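Foam Holders and Fit Blocks — Bench Gallery

Notes on the cut-foam holders used for sorting and storing small parts at the Golob workshop. The collection was started by Piroska Tóth, who wanted one page where the hole layouts could be compared before a new sheet was cut. Sándor Kovács does the cutting. Entries are added as blocks come off the bench, so the order means very little.

All holders are cut from closed-cell sheet. Openings are marked from a paper template, cut with a hot wire where the outline allows it, and finished by hand with a long blade. Round openings are punched. Tight inside corners are the usual weak spot — the blade drags and the wall tears — so a notched outline takes longer than a plain one.

Fit is checked with the part itself. A part should stand upright without being pressed in and should lift out with two fingers. If the foam lifts with the part, the opening is too tight and gets trimmed 3 mm at most. Beyond that the sheet is scrapped.

Mixed layout, royal blue

One slab with oval, round and rectangular openings, including a notched one. Three small round holes form a triangle near the front. Two light blue rectangular blocks stand upright on the slab, the shorter one at the back left.

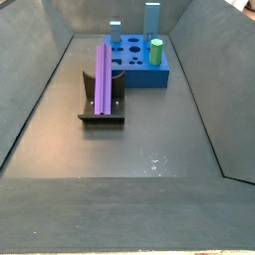 Mixed layouts are harder to space than single-shape ones. The rule on this bench is to leave 13 mm of foam between any two openings and 14 mm at the outer edge. Small round holes can be set closer together if they are punched in one pass with the block clamped flat.

Color is chosen for contrast with the parts. Dark blue hides pencil marks, so templates for it are pinned down and the outlines are scored. Vilmos Bodnár prefers gray sheet for this reason, but gray makes small steel parts hard to find in poor light.

Care

Vacuum the openings with a soft brush. Do not use solvent cleaner. Holders are stored flat, openings up, no more than 5 to a stack. Blocks left under weight take a set, and the round holes go oval first.

Template sheets are kept in the Janon drawer under the cutting bench. Return them in the folder they came in — the June set is still missing its second page.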